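Case handling rules for the automation cell, revised

The handling rules for transit cases at the Teltetti cell were revised in July. I set out the main changes for colleagues who work with the automated stations.

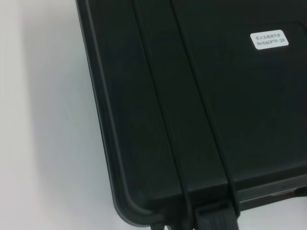
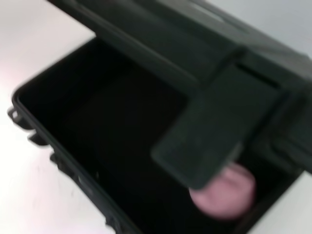

Photographs: Abla Sabbagh, Teltetti. Reproduced with permission.

The previous rules ran to 13 clauses, nearly all of them concerned with the arm. The revised version has eight, and it begins with the case. Any case presented to a station must carry a label on the outside of the lid. The model code is to be copied into the log exactly as printed, hyphens included.

Clause 2 deals with lids. A case is recorded as empty only after the whole interior has been viewed, including the area beneath any panel or flap. Dark plastic interiors require particular care - a camera view taken in motion is not sufficient evidence, and a second view with the arm stationary must be recorded.

Kalliopi Petkov has asked that latches be treated separately from lids, and I support that request. The draft wording is with Öberg for comment.

Operators remain responsible for keeping the bench clear on the latch side. Scuff marks on the work surface are to be noted at changeover. Clause 9 of the old rules, on stacking, is withdrawn.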